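Subject: Re: [bedding] straw mat over quilt, slipping

Josée Petrenko wrote:
> The mat creeps towards the foot of the bed every
> night. Ours is a Delari, 8 mm thick. Would you put
> it under the quilt?

No, keep it on top. Under the quilt you lose the airflow. Tuck the quilt in on both long sides first, then lay the mat with the ribs flat — no folds beneath. Clothes can be sorted on it, but take off anything with a zip, as it snags the weave.
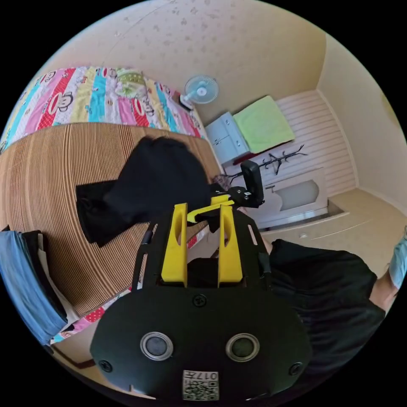
Mat over the striped monkey quilt, black garment still to fold.

Brayden Bergeron
Cendismont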